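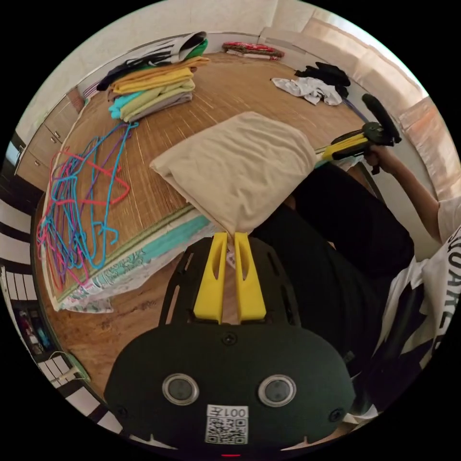
Vol. 6, No. 2, p. 215

4. What the bedding diaries can and cannot show

The claim that a woven sleeping mat gives a better night's rest in summer is repeated so often that few papers stop to test it. The Gedton survey is the usual source. It asked 60 households to keep a diary and to score each night's sleep on waking, and those with mats gave higher scores. We are not persuaded. People who had paid for a mat knew they were sleeping on one, and the diary form had the word "cooling" printed in its title.
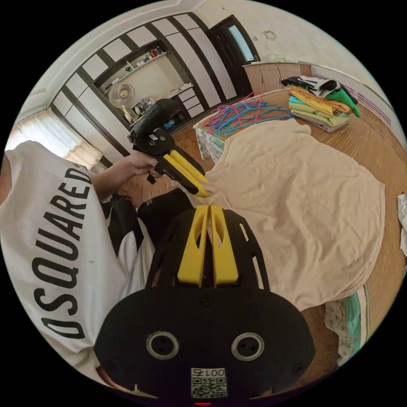 A second problem is the weather. Mat users in Gedton filled in most of their pages in January, while the cotton-sheet group was still being signed up well into March, when the nights had eased. The authors adjust for this with a single average temperature for the whole town. Bedrooms under a tin roof and bedrooms on the shaded side of a brick house are treated as the same room. 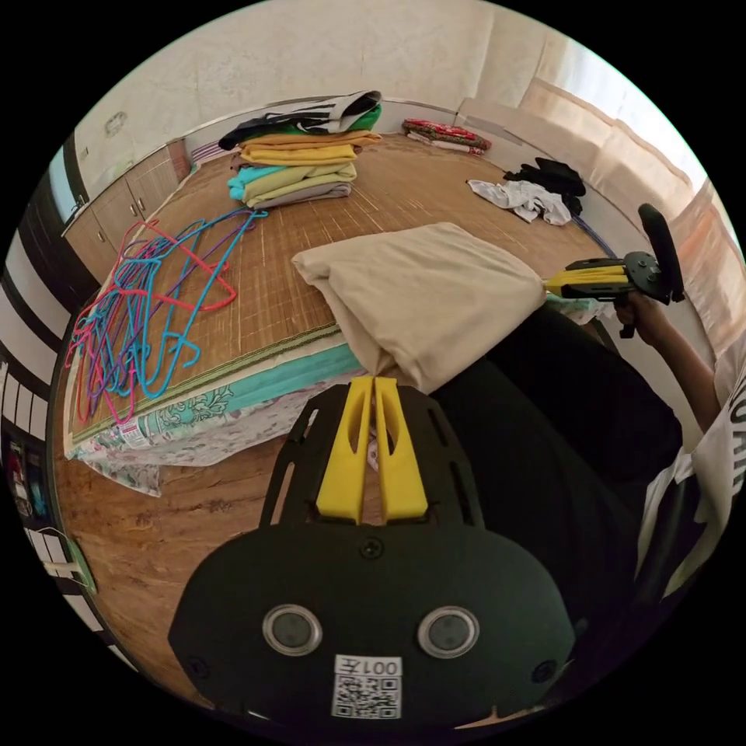

Figure 2. Bed with a woven bamboo mat, a folded beige cloth on its near edge and a floral-patterned sheet below.

Layering is also ignored. A mat may be used bare, over a sheet, or under a towel or thin cover, and a sleeper may change the order halfway through the night. The diary had one box to tick, "mat" or "no mat". Anyone who started on the mat and woke on cotton was counted as a mat user, and we could find no record of how often this occurred.
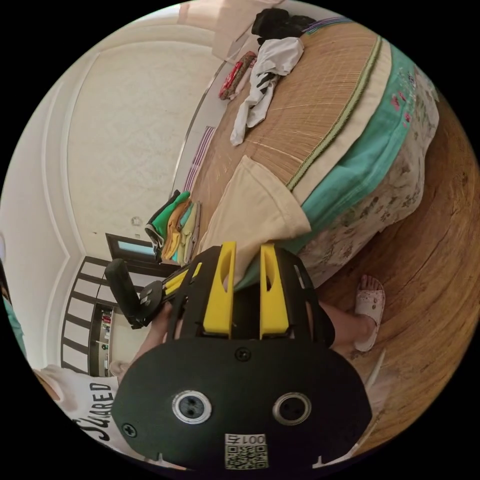 The later Trindar diaries were meant to settle the matter, but they borrowed the same form and the same scoring. Their agreement with Gedton tells us little beyond the fact that similar questions drew similar answers. Room readings taken beside the bed would be a modest start, and neither survey has any.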